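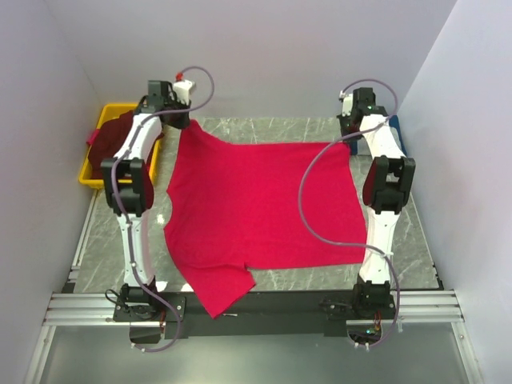

How do I stop the cables snagging when two arms share one bench?

Leave more slack than looks sensible, clip it along the arm itself, and run each arm through its whole reach by hand before you power anything up.

I learnt that in our shared shed, where we've been teaching a pair to fold T-shirts since October. My first go had the cables pulled nice and tight and I was very proud of it - then one wrist turned over and yanked its plug clean out. Now I leave a big loose loop at the gripper and put little clips down the arm, and the colour of the cable should stand out from the bench so you can spot it drifting.

A few other bits I've picked up:

Bolt both bases to the same crossbar. Mine were on separate plates for a while and crept apart by 6 mm over a fortnight. Grooved aluminium rail is brilliant for this, you can slide things along and nip them up again.

Start with a plain bright shirt. Ours is red, and so much easier to pick out against grey stone than the charcoal one I tried first!

Keep the washing in a plastic tub at the back corner, and push any sleeves down inside before a run.

Check your base bolts after 13 runs or so of hard use, then again whenever you hear a rattle. Custódio Falcão lent me his torque driver for mine and I still haven't given it back (sorry mate).

Next job is socks.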